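Household Tableware Work Package: Progress Report to Priritz
Reporting month: June
Grant line: Treretden, everyday tableware handling

1. Status

The tableware work package is on schedule. Of the 31 household sittings in the plan, 10 are complete and their records have been checked. The log now holds 2,088 entries, each covering one item of tableware moved from one position to another. Spending is within the approved line, and no change to the budget is requested.

2. Setting

Sittings are held at the dining table of an ordinary home. The present table has a clear plastic cover over a lace-patterned cloth, and the household's own dishes are used. Materials are mixed: ceramic, plastic, stainless steel and glass. The decorated ceramic plate with the pink roses is logged separately from the plain pieces, as agreed with Gomance in the item list.
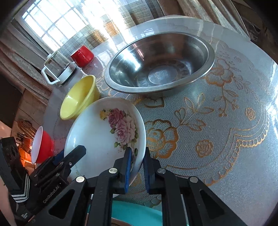 Zhiqiang Lei
Field Lead, Tableware Work Package

Bowls and mugs may start a sitting upright or on their sides. Both starting positions are in the protocol, and the log has a field for each. Lifting a plate by the rim is recorded as its own step, separate from setting it down.

Glare is the main open issue. The plastic cover reflects window light in bright streaks, and polished steel adds to the problem. Prata, which reviews the records, returned 7 entries in which the edge of a dish could not be made out. Those entries have been repeated. We tried a matte cloth at one sitting but went back to the household cover – the plan calls for tables as people keep them.

The second issue is naming. Shuzhen Zou found that "basin" and "bowl" had been used for the same steel item in different sittings. The list now sets the term by rim width, and the older entries have been corrected.

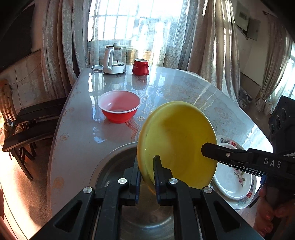
The same rule will apply to plates and shallow dishes from the next sitting on. Kettles stay on the table throughout and are logged as fixed items, with their position noted at the start and the end.

3. Next period

The remaining sittings are booked. Shuzhen Zou will send the revised item list to Prata for comment before it goes into use. A short note on window light and table covers will be attached to the next report.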